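Sindby cell, student folding project – notebook
9 May 2019

Carrying on from the January entries. The task for the term is still the same one: take cloth out of a mixed pile, lay it on the floor of the cell, fold it, put it in the basket. The Clesden rules allow two arms and no fixtures on the floor, so everything has to be done with the grippers and the three walls.

Controller is on the Hina branch. The older Dankwa grasp planner is still installed as a fallback but should stay off unless someone is comparing the two. If you switch it on, write it down in here. We lost an afternoon in January to a planner setting that was never logged.

Settings at start of session: approach speed low, grip force at step 4, wrist cameras on automatic exposure. Joint offsets loaded from file, no manual correction.

Thin fabric first, as it gives the most trouble. 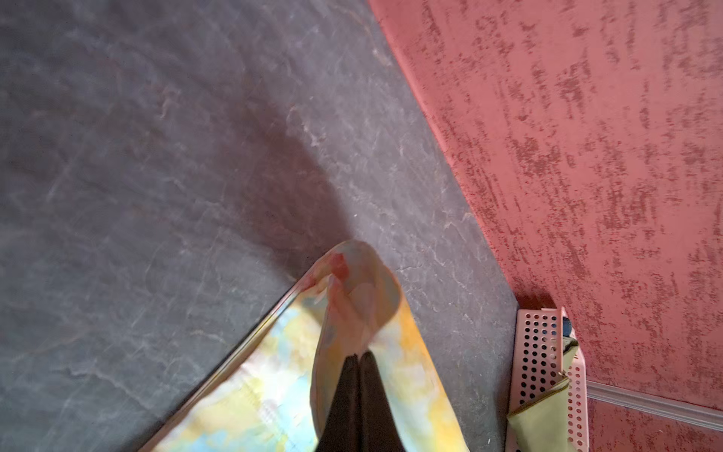 Grasp depth on thin cloth is the parameter I want to pin down before we touch anything else. Too shallow and the fingers close on a single ply, too deep and the tips drag on the floor. The wrist view is useful for this but has its limits: with the tie-dye cloth partly lifted, the fold curls up and over itself above the fingers, and the tips vanish into it. Anyone labelling grasp points from the wrist camera should mark such frames as occluded and leave the point blank. The arm also puts a soft dark diagonal across the floor above the cloth, and the edge detector could take that for a hem. Proposed fix is to require a colour change as well as a brightness change before an edge counts. The grey veining in the floor will need the same treatment.

Changed the edge threshold and saved it under a new name. Old file kept. The edge log now writes 755 lines per attempt, which is more than anyone will read, so I have set it to keep only rejected edges.

Next item, reach and arm clearance. The students writing the motion script had asked whether both arms can work the back of the cell without a handover.
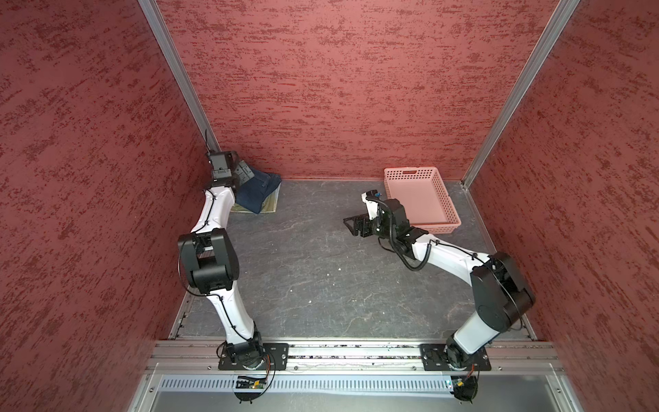 Corner reach is the constraint, more than gripper strength or speed. Each arm is mounted on the front rail, so the back corners are the longest moves we ask for. To get to the denim and the green cloth in the back left, the left arm goes out almost straight, and there is little left in the elbow to adjust the approach angle. The right arm has an easier time over the middle with its forearm bent across, but in that pose it covers the near-left corner of the basket from the fixed camera. The script should therefore park the right arm before the basket is located. Two options for the pile:

– bring the start position forward and accept that it no longer matches the Clesden layout
– leave it, and pull the top garment toward the centre before attempting a proper grasp

I prefer the second. It costs one extra move per garment and keeps us inside the rules.

Housekeeping: dirt has collected in the upper groove of the front rail between the mounting plates. Vacuum it, do not use the air line, it will only end up on the floor of the cell.

Folded cloth after that. The question was where the fingers should come down on a piece that is already folded, so the layers move together and the top one does not slide off. Current rule is to approach across the long edge with the fingers open and close slowly. The ribbed inner faces should help with grip, but I would like to see that measured. The test is some 5 grasps per cloth at each force step, done with the same cloth and the same fold.
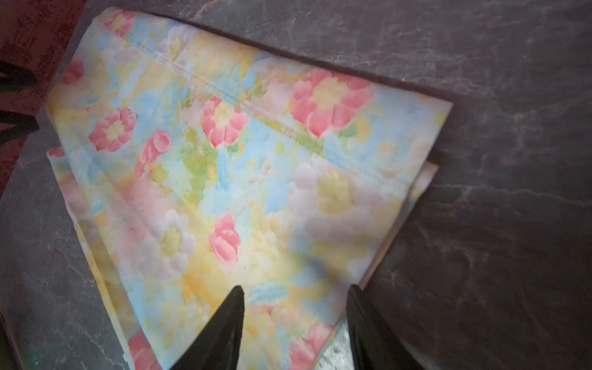 Wrist view, floral cloth folded on the cell floor, fingers apart at the near side.

Note for whoever writes the layer detector: on this print the stitched seam is a better cue than colour. The flowers break up any colour segmentation, while the seam reads as a raised line with a slight shadow. The offset lower layer along the right side is paler and may be separable by itself.

To do:
Park move for right arm, before basket detection
Pull-to-centre move, left arm
Colour check in edge detector
Force steps 2 and 4 on folded cloth, log both
Rail groove
Print a fresh copy of the Clesden rules for the binder, the present one is missing the page on scoring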